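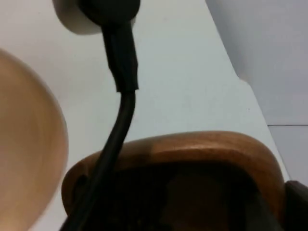 Planning and paying for a bench arm: your questions answered

Last updated May 2026

We get a steady stream of letters and calls from small workshops, repair benches and training centres who are thinking about a robot arm and would like to know what they are letting themselves in for before they talk to a salesperson. These are the questions that come up most, with the answers we give over the phone from the Tiltthorpe office. If yours isn't among them, do get in touch, and please don't worry about it sounding basic. Most of us started out not knowing one end of an arm from the other.

What do I need to know before I ask for a quote?

Mostly, what you want picked up. It sounds obvious, but a good half of the enquiries we see start with the arm (how long, how strong, what colour) and only get round to the objects at the very end. Put the actual things on a bench, have a good look at them, and write down what each is made of, how heavy it is and how somebody would naturally take hold of it. Glossy wood, smooth plastic and a thin black cable all want rather different treatment from a pair of fingers, and a supplier who knows you have all of them will quote you for a different gripper from one who has been told "general handling".

If you can, send a small box of samples along with your enquiry. Dimider will take samples at the enquiry stage, and so will most of the smaller dealers if you ask nicely.

Which part of the budget do people forget?

The bits round the arm! Our rule of thumb, for a first bench, is that the arm itself should come to no more than half of what you put aside. The rest goes on the gripper and spare fingertips, the wrist camera, a solid table, lighting, guarding if your risk assessment calls for it, somebody's time to set it all up, and a little pot for things you couldn't have guessed. Carriage and an electrician's visit are the two lines most often missing from the spreadsheets people send us, so add them now while you think of it.

Do I really need a camera at the wrist?

It depends on how tidy your work is. If every part arrives in a tray, the same way up each time, you may manage perfectly well without one, and you can put the money towards better trays. If things turn up at odd angles, or overlap, or trail leads behind them, then a small camera close to the gripper earns its place very quickly.

Do bear in mind that a camera mounted there sees things from very near indeed. Something rounded at the side of the view can be too close to be in focus and still take up a good slice of the picture, and the gripper itself may poke into a corner. Ask the supplier for sample pictures taken at your own working distance, with your own objects, before you agree to a lens. We have seen people pay for the costlier camera when what they needed was a wider lens on the cheap one.

We handle things with cables and plugs. Does that change the price?

It can, yes, and it's much better to say so early. A cable bends wherever it likes, it falls across other objects, and it is thin enough to slip out of fingertips made for chunkier things. The thicker parts, such as the plug head and the stiff sleeve behind it, are usually easier to take hold of than the cable itself, so think about whether your job could be done by gripping there.

For the budget, allow for a second set of narrow fingertips and for more setting-up time than the brochure suggests. The Biwott gripper we keep for lending comes with two sets, and people working with leads nearly always end up swapping to the slimmer pair. You should also think about the arm's own wiring, which needs to be clipped back neatly so that it doesn't get muddled up with the wiring you're trying to handle.

What sort of table and background should I plan for?

A plain one, please. White or light grey is a sensible choice for most benches, as dark plugs, brown wood and the like show up well against it, and a matte finish keeps glare down. If most of your objects are white, go for a mid-grey or a soft blue. The place where the table meets the wall or side panel matters a little too. Plain panels in a pale colour are cheap, and much easier to work with than shelves full of paint tins.

Soft, even light is worth spending on. One harsh lamp will put bright streaks on anything glossy, and dark hollows (the inside of a bowl or a deep box, say) will still be hard to make out. Two wide, gentle lamps usually cost less than the hours you would otherwise spend fiddling with camera settings.

Should we buy new, buy second-hand or hire?

All of them can be the right answer. Hire suits anyone who isn't yet sure the job is a good fit, and Timusow have a hire scheme with a minimum of 3 months, which gives you enough time to get past the novelty and find out what the days are really like. Check whether setting up counts towards the hire period. It often does, and a slow start can eat up a surprising amount of it.

Second-hand arms can be very good value, but ask for the hours run, ask whether the control software can still be updated, and go and see the thing move with a load on. An arm without its controller is a coat stand. Buying new makes most sense once you know your task well and have somebody on the staff who is happy looking after it.

How long does it all take?

From first enquiry to useful work, our members' projects have averaged about 19 weeks. Delivery is only part of that. Electrics, bench building, training and the inevitable wrong bracket all take their share, and it is kinder to everybody to put a generous date in the plan than to keep moving a hopeful one.

What will it cost us to run?

Electricity is usually the smallest line for a bench arm. The bigger ones are fingertips and pads, software fees if your supplier charges them, a yearly service, and staff time. Somebody has to load the bench, clear it, wipe the camera and notice when something sounds wrong, and that person's hours belong in the running costs even if they were on the payroll already. We ask members to keep a simple notebook for the first 6 months and then set the following year's budget from that.

Can you tell us whether it will pay for itself?

We can help you work it out, though we won't promise you an answer you'll like. Take one task, time it by hand over a normal working spell, and include the tidying up. Then ask the supplier for a trial on the same objects and time that in the same way, failed grips and all. If they would like to run the trial on their own neat blocks instead, smile and bring out your own box of odds and ends.

Some members go ahead even when the sums are only just in favour, perhaps to spare sore wrists or to give trainees something to learn on. Those are perfectly good reasons, but do write them into the case for spending, so that whoever reads it next year knows what you were hoping for.

What should be in the quote?

The arm, controller, gripper, spare fingertips, camera and lens, mounting plate, cables, carriage, setting up, training, and the length and terms of the warranty, each priced on its own line. Ask who pays for return visits during the warranty, and how soon they would come. A single lump sum is very hard to compare with anyone else's, and every decent supplier will break it down when asked.

May we come and try one first?

Yes, and we'd love to have you! The Tiltthorpe demonstration bench is open to members and to anyone thinking of joining. Bring your own objects, including the awkward ones, and somebody who will be doing the day-to-day work as well as whoever signs the order. Let us know beforehand if anything is sharp, very heavy or plugged into the mains, and we'll set aside a longer visit for you. Tea is provided, and there is parking behind the building.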